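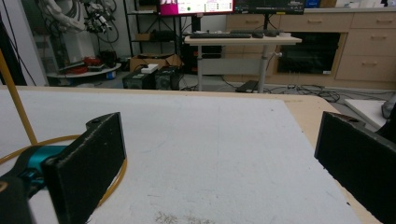
White board on the bench, with a little gray dust or debris still to wipe up.

Workbench tops: keeping them flat, clean and nice to work on

I love a good bench top more than almost any tool I own, and I get a lot of mail about them, so I've put my favorite tips on one page. Most of these cost next to nothing!

Put something over the wood
A loose board on top of the bench takes all the abuse and the table underneath stays pretty. Mine gets flipped when one side is too scarred, and replaced when both are. Pale is best. You can find a dropped screw on a white surface in two seconds, and on my old dark green bench I used to crawl around on the floor looking for things that had never left the table.

If the board slides, cut a square of rubber shelf liner for each corner. Don't glue it. Double-sided tape works too, but you'll be scraping it off for an hour when you want to flip the board.

Scuffs
Start with dish soap and warm water and a soft cloth. Then a paste of baking soda, rubbed in small circles. The melamine sponges are wonderful on pencil and shoe-rubber marks, but they are a very fine abrasive, so go easy on anything glossy. Old marker ink comes off with rubbing alcohol (window open, please, and no flames nearby).

Dust
Brush first, vacuum second, damp cloth last. If you start with the damp cloth you get gray mud, and it works its way into every scratch. I keep a two-inch paintbrush on a nail just for this. Recep Gökçe wrote in to recommend a wallpaper brush for big tops and he is so right — it clears the whole bench in three passes.

Sanding dust from old painted pieces is another matter. If the paint could have lead in it, test before you sand, and never dry sweep it.

Waxing the tabletop
Paste wax on bare or oiled wood makes glue drips pop right off! Thin coat, wait until it hazes, buff with an old T-shirt. I give mine a coat every February, when it's too cold to do anything else out there. Keep the wax away from pieces you still plan to stain, as even a smear will leave a pale blotch.

Is it flat?
Lay a long straightedge across corner to corner, both ways, with a flashlight behind it. Light in the middle means a dip. Before you plane anything, check the legs, because a bench on a bad floor will twist all by itself. I once spent a whole evening chasing a hump that went away with one cedar shingle under the back left foot. Felt pretty silly, but the bench has sat beautifully ever since.

Glue nights
Freezer paper, shiny side up, taped at the edges. Wax paper will do, though it tears if you drag a clamp over it. Padmavathi Palaniappan uses an old silicone baking mat for small work and peels the dried glue off like a sticker. I tried it and now I have two.

Storing the spare board
Stand it as close to upright as you can, with two cleats under it to keep it off the concrete. Leaned at a lazy angle it will bow over a summer, and then it rocks every time you put your elbow down. A bowed one can sometimes be coaxed back by laying it hump up with paint cans on top for 7 days or so. Worth a try before you buy another!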